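Me da igual que suene a viejo: quiero el descenso de vuelta

Llevo semanas discutiendo por el grupo de mensajes con gente a la que quiero mucho, y como ya me han silenciado casi todos, lo escribo aquí y me quedo tranquilo. El tema es el descenso. O mejor dicho, la falta de descenso, porque la liga ha decidido que este año no baja nadie y medio mundo lo ha celebrado como si fuera una victoria de la humanidad sobre el mal.

A ver, entiendo lo de este año. En marzo se paró todo, se quedaron partidos sin jugar y no había manera humana de cerrar la temporada con un mínimo de justicia. El Mollside estaba último, sí, pero le quedaban 6 partidos, y mandar a un club a la categoría de abajo por una tabla a medias habría sido una faena. Hasta ahí, de acuerdo con todo el mundo (cosa rara en mí). Lo que me preocupa viene después, porque en mayo empezó a circular la idea de dejarlo así para siempre: una liga cerrada, con los mismos clubes todos los años, sin que suba ni baje nadie. Y la están vendiendo bien, con su palabrita mágica, estabilidad, que sirve igual para un presupuesto que para una estantería.

Yo soy del Amatlow. Lo digo ya para que nadie crea que vengo a engañarle. Somos un club de segunda fila de toda la vida, con un campo en el que caben 3496 personas si se aprietan y una cubierta que solo protege a los que llegan pronto. Hemos bajado cuatro veces desde que tengo carné. Cuatro. La segunda lloré en el autobús, ya con edad de no llorar en autobuses, y a la mañana siguiente renové el abono antes de desayunar. No me preguntéis por qué, que no lo sé explicar.

Pues bien, los partidos que mejor recuerdo de todos esos años son casi todos de los que nos jugábamos la permanencia. Ganamos una vez en casa del Darnau, en la penúltima jornada, con un gol feísimo que rebotó en la espalda de nuestro central mientras el hombre intentaba apartarse. ¡Feísimo! Todavía lo pongo en el móvil cuando tengo un mal día. Ese mismo gol, en una liga cerrada, habría servido para acabar decimosextos en vez de decimoséptimos, y hoy no se acordaría de él ni el central.

La asistencia cuenta lo mismo

Los defensores del cierre dicen que la gente va al campo a ver buen fútbol y que sin el miedo a bajar los equipos jugarían más sueltos. Puede ser. Pero yo he visto lo que pasa en abril con los equipos que no se juegan nada, y sueltos van, desde luego, tan sueltos que parece que tienen el coche en doble fila. Hace dos temporadas fuimos a Mollside cuando los dos estábamos salvados de sobra y éramos 1528 en la grada, contando a los que entraron a resguardarse de la lluvia. El mismo partido, un año antes y con el agua al cuello, había llenado.

Y luego está lo de arriba, que se olvida siempre. Si nadie baja, nadie sube. El Tshabalala lleva años haciendo las cosas bien en la categoría inferior, con una cantera preciosa y un equipo que toca la pelota mejor que la mitad de los nuestros. ¿Qué les decimos ahora? ¿Que enhorabuena, que muy bonito todo, pero que la puerta se cerró el verano de 2020 y que haber nacido antes? A mí me daría vergüenza. Prefiero mil veces que vengan y nos metan cinco.
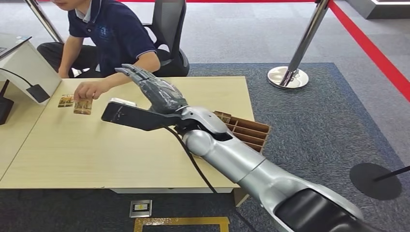

El dinero, que es de lo que hablamos

Aquí reconozco que los otros tienen parte de razón. Bajar cuesta una barbaridad: se van los patrocinadores, se van los tres jugadores buenos y se queda el delantero al que no quiere nadie, que además tiene contrato largo. Hay clubes que han tardado una década en levantar cabeza, y detrás hay empleados de oficina, de taquilla, de limpieza, que no fallaron ningún penalti. Eso no lo arreglo yo con romanticismo y una bufanda.

Pero tiene arreglo sin tirar abajo la casa. Que se reparta mejor lo de la tele, para empezar. Que haya un fondo para el que baja, pagado entre todos y con condiciones serias, para que no se lo gaste en otro delantero con contrato largo. Que los contratos lleven por obligación una cláusula de rebaja de sueldo —muchos ya la llevan— y que alguien mire las cuentas en octubre, cuando todavía se puede hacer algo. Todo eso es aburrido y no da para un titular, ya lo sé, pero me parece bastante más honrado que blindar a los que están dentro y llamarlo solidaridad.

Me dicen también que en otros deportes y en otros países las ligas son cerradas y no pasa nada. Y es verdad, yo mismo me trago partidos de baloncesto a horas indecentes. Pero esas ligas nacieron así y montaron otras cosas para compensar, como que el peor elija primero a los chavales nuevos. Nosotros cogeríamos solo la parte cómoda. El último clasificado acabaría el año último, se iría de vacaciones y volvería en agosto con la misma plantilla y la camiseta un poco más cara.

Así que, cuando se vote, espero que mi club vote que no, aunque seamos de los que más tienen que perder. Ya le he escrito una carta al Amatlow diciéndolo, dos folios por las dos caras, y me han contestado muy amables que la harán llegar. El año que viene pelearemos otra vez por no bajar, me pondré malo en marzo y juraré en mayo que no vuelvo. Mi abono es el de siempre, fila 4, pasillo, debajo de la gotera.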